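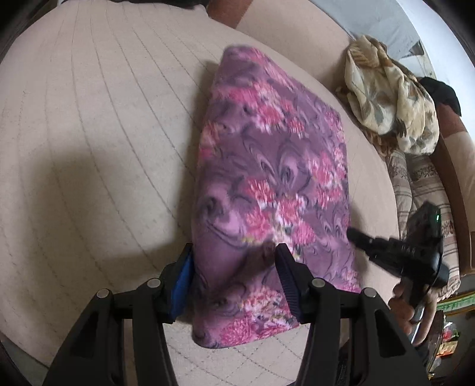 The purple one, folded, on the guest bed.

I promised in December that I would write about the linen cupboard, and then I was busy with other things, so I start with only one piece of it. My sister Chaltu says I have too many fabrics for a person who does not sew. She is right, but she also borrows them.

I bought this one at the Pralletard market, from a man who had a very long table and no prices on anything. He asked for 19 and I paid 16, and I was proud of it the whole way home. Later I learned that my neighbor Berhanu paid less for a bigger piece. We don't discuss it anymore.

What I like is the background. From far away you notice only the pink flowers, but when you come near, the violet has gray and lilac swirls in it, like when you put a brush with paint in a glass of water. The flowers are also not all the same. Some are coral pink with white petals, and these have small leaves of yellow-green between them. Others are so streaky that I am not sure what flower it should be. My mother would know.

Now the folding. For many years I folded everything flat, in a big square, and put one on top of another. When I wanted the piece from the bottom, I had to lift the whole pile, and then of course the pile was finished. So now I fold thick. First in half along the long side, then in half again, and then I bring both ends to the middle and close it like a book. It must be done on the bed, the table is too small for it. I pull the corners a little after each fold and press with my flat hand, from the inside to the outside. If the last fold is round and full, I leave it like that. I used to press it with the iron and this made a line in the flowers which stayed for months.

After this it can stand in the drawer on its side, next to the others, and I see every pattern from the top. The drawer is not deep, so I had to try two times before the height was good.

The quilted sheet under it is the beige one I wrote about last winter. I still like it on this bed. It goes with everything, and a strong color looks calm on it - even purple.

Rigoberto asked in the comments how I wash printed fabric. Cold water, inside out if it has an inside, and dry in the shade. I don't use softener. For the first wash I put it alone, and I would do the same with any dark print.

Next I want to do the tablecloths, but two of them are still at Chaltu's house.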